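发件人：Verena Baumgartner
收件人：衣物操作邮件列表
主题：Re: 挂裤子时夹爪误报“已夹紧”，然后腕部过载急停

大家好，

先谢谢 Edgardo 那封长信，我昨晚读了两遍，今天一早就跑去 Gelcombe 那边把日志全翻出来了。这个故障实在太有意思了！我知道对停机的人来说一点都不有意思，但请允许我高兴一下，因为我觉得我们抓住它了。

原信贴在前面，方便没跟上的人：

> Edgardo Lumanlan 写道：
>
> 各位好，我们在 Gurkton 的工位上跑取衣架任务，流程是夹住裤腰附近的布，向下带一点，让衣架的夹子松开，再平移出来。浅色棉布的裤子一直很稳。换成黑色、表面有点绒的料子之后，开始出现一种怪现象：夹爪闭合，控制器报“已夹紧”，手臂开始往下走，走到一半腕部力矩突然冲高，保护触发，整臂停住。
>
> 停下来以后看，布是夹住了，可是衣架的一根杆也跟着被带进去了。有一次塑料杆直接崩断，碎片飞到护栏外面。当时护栏外没有人，但我不想再赌第二次。
>
> 我试过的办法：
> 1. 把闭合力调低一档。结果布滑脱，衣架倒是没事。
> 2. 把下拉速度减半。力矩还是冲高，只是来得慢一点。
> 3. 换了一副新指垫。没有区别。
> 4. 重新做了手眼标定。没有区别。
>
> 有谁见过类似的情况？固件是出厂那一版，没有动过。另外想问一句，急停之后你们是怎么把衣服取下来的？我现在是手动松爪，总觉得不太踏实。
>
> Edgardo

好，下面是我的看法，有点长，请见谅。

我们这边从十月开始跑同样的任务，一共记录了 594 次抓取，其中 14 次以腕部过载结束。我把这 14 次一条一条看过去，全部是深色衣物，全部是在夹爪报“已夹紧”之后才出的事。浅色的一次都没有。所以 Edgardo，你不是一个人，你的机器也没有坏！

先说最容易让人走弯路的地方。看到“深色才出错”，第一反应都是视觉，我也一样，花了整整一个下午调曝光。黑色面料的褶皱在腕部相机里层次很少，前面的布和后面的布之间没有多少对比，深度估计在这种区域会直接给出一大片平滑的假表面。分割模型看到的是一整块黑，它并不知道里面藏着衣架的哪一段。这部分是真的，也确实该修。但是光有这一条，解释不了为什么控制器会认为自己夹得很好。

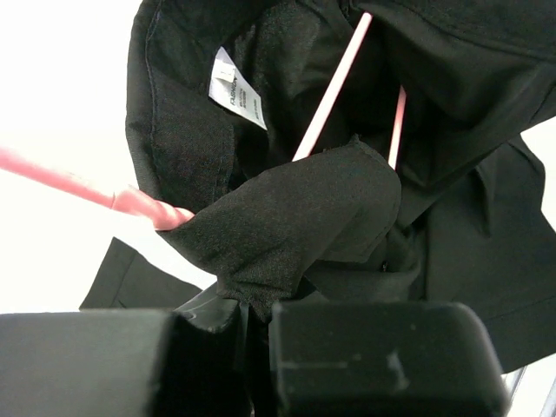

真正的问题在夹紧判据上。我们用的判断逻辑（我猜你们也是，出厂默认就是这样）只看两件事：手指停下来了没有，电机电流过阈值了没有。两条都满足，就报“已夹紧”。夹布的时候，手指会一直合到很窄，电流慢慢爬上去。夹到布加塑料杆的时候，手指停得早，电流一下子就上去了，在判据眼里，这是一次特别漂亮、特别结实的抓取。它给出的置信度甚至比正常抓取还高。我第一次看到这条曲线的时候在椅子上叫了一声，把 Meinrad 吓了一跳。

接下来的事情就顺理成章了。手臂以为自己手里只有布，按照布的柔顺参数往下拉。布会让，衣架不会让。衣架挂着，杆子又被手指咬住，所有的位移都变成了力，最后由腕部来扛。你把速度减半，冲高来得慢，因为位移还是那么多。你把闭合力调低，布就滑了，因为那本来就不是力大力小的问题。你四个实验的结果全部对得上，做得真好，替我省了好几天。

我们现在的改法分三处，按我觉得的重要程度排：

一，在判据里加上手指开度。闭合停止时如果开度大于这件衣物应有的厚度，就不许报“已夹紧”，改报“夹到异物”，松开，退回，换一个抓取点。厚度上限最好按面料分组去设。叠了几层的裤腰本来就厚，一刀切的话误报会多得让人想关掉它，而一旦有人把它关掉，我们就又回到原点了。

二，加一段试拉。报夹紧之后先往下走一小段，看力随位移怎么变。只有布的时候曲线是弯的，起步很软。连着衣架杆的时候几乎是一条直线，斜率大得多。Balthasar 写的判断只有几十行，拿旧日志回放，14 次过载它全部在冲高之前就认出来了。我得老实讲，这是回放，还没有在真机上完整跑过，所以先别把它当成安全功能来依赖。

三，视觉这边，把衣架和衣物分开标。以前我们的标注里衣架露出来的部分算背景，遮住的部分就当不存在。现在 Elfriede 在重标，一共 1,850 帧，露出来的每一段杆都单独标，然后用几段可见的杆去推测被布盖住的走向，推出来的区域整个设成禁抓区。彩色衣架配黑布的时候特别好用，颜色差别那么大，不用白不用。黑衣架配黑布怎么办，我还没有好主意，欢迎来信！

再说安全，这一段请大家认真看，我前面再兴奋，这里也要正经一点。

塑料杆崩断飞出护栏，这应该按未遂事故去报，哪怕没有人受伤。Edgardo，如果你们那边还没有填单子，请今天就填。我们自己也出过一次，碎片留在护栏里面，当时大家笑笑就过去了，现在回头看很不应该。我已经补报了。

关于急停之后取衣服：不要直接手动松爪。过载停机的时候，手臂、布和衣架是绷在一起的，等于一根拉紧的弹簧，手指一松，衣架会往回弹，手臂也可能跟着动一下。我们现在的做法是：

先确认急停保持按下，人站在侧面，不要站在衣架和手臂的连线上。戴护目镜。
然后一个人托住衣架，另一个人在旁边看着示教器。
由负责示教器的人解除急停，托衣架的手先撤出来，退到护栏外，再用限速点动沿着拉力的反方向退，直到腕部读数回到空载附近。
最后再按下急停，进去松爪，取衣服，顺手检查衣架有没有裂纹。有裂纹的直接扔掉，别挂回去。

这套步骤比手动松爪慢，第一次做会觉得啰嗦。做过几次就顺手了。

另外有一个小坑。把过载保护阈值往上调，确实可以让任务“跑完”，我在 Gotwood 的旧配置里就见过这样改的。请不要这么做。保护在这里是唯一一个看出不对劲的环节，把它调钝，下一个断的就不一定是衣架了。如果你手里的配置文件是从别处拷来的，去看一眼这一项是不是还等于出厂值。

还有几件事我没搞清楚，想请教大家：

指垫磨损到底有没有影响？Edgardo 换了新的没区别，可是我们这边用旧指垫的那台，闭合曲线明显更抖。会不会是表面发亮的地方摩擦变了，布先滑了一下才停住？

有没有人试过从裤脚下手，完全避开衣架？Meinrad 觉得行，我担心裤子太长，工作空间不够，下面又容易卷到一起。

Fuchs 那边的同事之前提过用吸盘做第二末端，不知道后来有没有下文。绒面的料子漏气应该很厉害，但我很想看看数据，失败的数据也想看。

日志我可以分享。14 次过载的全部曲线，加上从正常抓取里随机抽的 280 次做对照，力、开度、电流三个通道时间对齐。需要的话回信告诉我，我发下载方式，别在列表里贴大附件，上次把好几个人的邮箱撑爆了。

等试拉在真机上跑完，我再来汇报，好坏都报。Edgardo，如果你能把断杆那一次的原始日志发给我，我会非常非常感激，目前我手里还没有一条真正录到断裂瞬间的曲线！

祝好，
Verena

又及：Balthasar 提醒我，开度判据要在指垫装好之后重新归零，换一次指垫就归一次。我今天上午就忘了，连着误报，白白找了一个小时的原因。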